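Dosia (robot arm)

4 min read

Dosia is a small desktop robot arm built at home from printed parts and hobby servos. It was made to pick up toy building bricks and set them down on a baseplate.
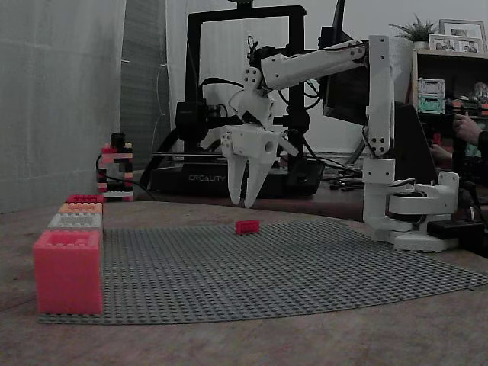 The name covers both the arm itself and the set of part files and scripts that go with it. The project began in a spare room in Stotent and later moved in part to the Jedwood shared workshop, where the second and third versions of the gripper were drawn up. Most of the running and testing is still done at home.

Background

Dosia grew out of an earlier project called Aryee, a pen plotter made from the same type of servo. Aryee could move in two directions and lift its pen, but it had no way to hold anything. The servos, the power supply and part of the control code were carried over when the plotter was taken apart in March. The plotter's name survives in the code, where the main motion file is still called aryee_move.

Bricks were chosen as the test object early on. They are all made to the same measurements, they don't roll, and the studs on a baseplate give a ready-made grid, so a position can be written down as a row and a column instead of a measured distance.

Design

The arm has a rotating base, a lower segment, a long upper link, a wrist and a gripper. The segments are printed in white plastic and joined with screws. Each joint is driven by its own servo, and the servos are wired one to the next, with the cable left slack near the base so that it can turn without pulling. The base sits on a round plate that spreads the load on the tabletop.

Early prints of the upper link bent slightly when the arm was stretched out. A later version has thicker walls and 40 percent infill. It weighs more, and the shoulder servo gets warm in long sessions, but the gripper sags less at full reach.

Gripper

The gripper has two curved fingers that narrow toward the tips. The first version used flat, parallel jaws, which held a brick well but knocked over any brick standing next to it. The second had tapered fingers that were too thin and snapped at the root. The third, in use now, keeps the taper and adds material where the finger meets the wrist housing.

The round holes in the sides of the housing save plastic and let a screwdriver through to the inner screws – on the second version the whole wrist had to come off to reach them.

Gripping force is limited in software. If the fingers close on something and the servo load goes past a set value, the motor holds its position and does not push further. Before this was added, one servo stripped its gears on a brick that was stuck to the plate.

Control

Dosia runs from a desktop computer over USB. The scripts take a start position and an end position on the grid and work out the joint angles between them. The arm always approaches from above, stops 100 mm over the target, and then comes down slowly. Moving straight to the brick from the side was tried and dropped, as small errors in the base angle became large ones at the end of the arm.

There are no sensors in the fingertips. The only feedback comes from the servos, which report position and load.

Calibration

The zero point is set by hand each time the baseplate is moved. The arm is guided to two opposite corners of the plate and the positions are saved. Large baseplates that don't lie fully flat cause trouble here, and the height has to be corrected for the area being used. Pieces of double-sided tape under the corners help but have to be replaced often.

Testing and use

The standard test is to pick up a 2x4 brick lying flat, lift it, and set it down three studs away. A log is kept of each attempt. By the time the third gripper was fitted, the log held around 3000 entries, most of them for the older jaws. Picking up a single brick on open plate is the easy case. Pressing a brick down so that it locks onto the studs is much harder, and the arm often leaves it sitting at an angle.

Oversized hollow bricks are also used in some tests. The fingers don't open wide enough to go around the body of one, so they have to be gripped by a stud.

Known problems

The base has some play when it changes direction, and the scripts make up for this by always turning to the target from the same side. The screws in the wrist bracket work loose and are checked before each session. A version with a wider opening has been drawn but not yet printed.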